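My mother has moved to Seron Court, the over-55 rental building near the lake. 162 units, one lift. I promised some of you I would write how it went.

The rent is $800 a month for a studio, heat included. Parking is $50 more and she doesn't drive, so we said no.

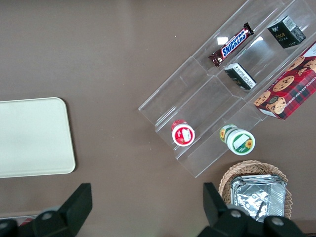 The waiting list took six months. Mrs. Rusu in the office was always polite on the phone – she also told us to ask for the north side, where it is quieter.

One thing I did not understand from the lease: guests can stay 14 nights per year, in total. My sister comes every October for three weeks. Has anybody asked for an exception?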